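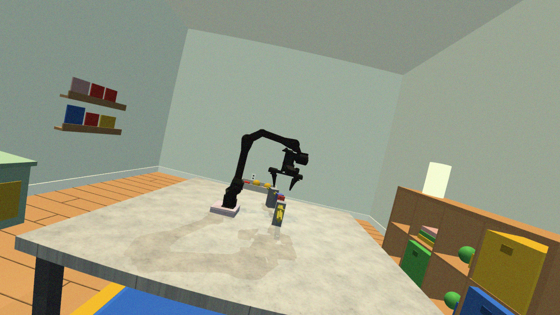
Stadtwerke Rurniditz stellen Abrechnung der Fernwärme um

Monatliche Verbrauchsinformation für alle Haushalte, neue Sprechzeiten im Kundenzentrum

Rurniditz, Mittwoch, 21. Dezember 2022. Die Stadtwerke Rurniditz rechnen Fernwärme künftig nach einem einheitlichen Verfahren ab. Betroffen sind 3000 Haushalte in der Kernstadt und im Ortsteil Zurkitz. Bisher galten in beiden Netzgebieten unterschiedliche Ablesezeiträume, was bei Umzügen innerhalb der Stadt regelmäßig zu Rückfragen geführt hat. Mit dem Jahreswechsel entspricht der Abrechnungszeitraum überall dem Kalenderjahr.

Kundinnen und Kunden in Zurkitz erhalten einmalig eine Zwischenabrechnung. Sie umfasst den Zeitraum von Mai bis zum Jahresende und wird zusammen mit dem neuen Abschlagsplan verschickt. Guthaben werden mit dem nächsten Abschlag verrechnet oder auf Wunsch ausgezahlt. Für Nachforderungen kann eine Zahlung in bis zu 5 Raten vereinbart werden. Der Antrag dafür ist formlos möglich, die Kundennummer muss angegeben sein.

"Die getrennten Zeiträume stammen noch aus der Zeit, als das Netz in Zurkitz von einem eigenen Betreiber geführt wurde", sagt Tuncay Çınar, Leiter des Kundenservice der Stadtwerke. "Wir haben sie nach der Übernahme zunächst beibehalten. Für unsere Abrechnung war das aufwendig, und viele Kunden konnten ihre Jahreswerte nicht mit denen der Nachbarstraße vergleichen."

Monatliche Angaben zum Verbrauch

In Gebäuden mit fernablesbaren Zählern stellen die Stadtwerke die Verbrauchswerte jeden Monat im Kundenportal bereit. Wer keinen Zugang zum Portal hat, kann die Angaben per Post beziehen. In Mehrfamilienhäusern gehen die Daten an die Hausverwaltung, die sie an die Mieterinnen und Mieter weitergibt.

In 200 Gebäuden sind noch Zähler ohne Funkmodul eingebaut. Den Austausch übernimmt die Firma Altıntaş Messtechnik aus Stetumport. Die Termine werden mit einem Aushang im Hausflur und einem Schreiben an die Eigentümer angekündigt. Der Einbau ist kostenfrei. Die Wärmeversorgung wird dafür kurz unterbrochen, der genaue Zeitraum steht im Schreiben.

"Unsere Monteure brauchen Zugang zum Hausanschlussraum, in die Wohnungen müssen sie in der Regel nicht", erklärt Yiğit Dursun, Projektleiter bei Altıntaş Messtechnik. Die Mitarbeiter führen einen Dienstausweis mit, der sich telefonisch bei den Stadtwerken überprüfen lässt. Bargeld wird an der Haustür nicht angenommen.

Abschläge und Preise

Die Arbeits- und Grundpreise ändern sich durch die Umstellung nicht. Der monatliche Abschlag kann sich dennoch verschieben, denn er wird auf Grundlage der Zwischenabrechnung neu berechnet. Daueraufträge müssen selbst angepasst werden. Bei erteiltem Lastschriftmandat buchen die Stadtwerke automatisch den neuen Betrag ab. Anpassungen des Abschlags sind im Portal oder schriftlich möglich.

Kundenzentrum öffnet früher

Das Kundenzentrum am Marktplatz öffnet im neuen Jahr werktags bereits um 8 Uhr. Fragen zur Zwischenabrechnung werden dort ohne Termin beantwortet. Mitzubringen sind die letzte Jahresrechnung und, falls vorhanden, der aktuelle Zählerstand. Für Hausverwaltungen gibt es eine gesonderte Ansprechstelle, deren Kontaktdaten im Anschreiben genannt sind. Zwischen Weihnachten und Neujahr bleibt das Kundenzentrum geschlossen. Der Bereitschaftsdienst für Störungen der Wärmeversorgung ist durchgehend erreichbar.

Pressekontakt:
Stadtwerke Rurniditz
Kundenservice, Tuncay Çınar
Marktplatz, Rurniditz

Abdruck honorarfrei, Belegexemplar erbeten.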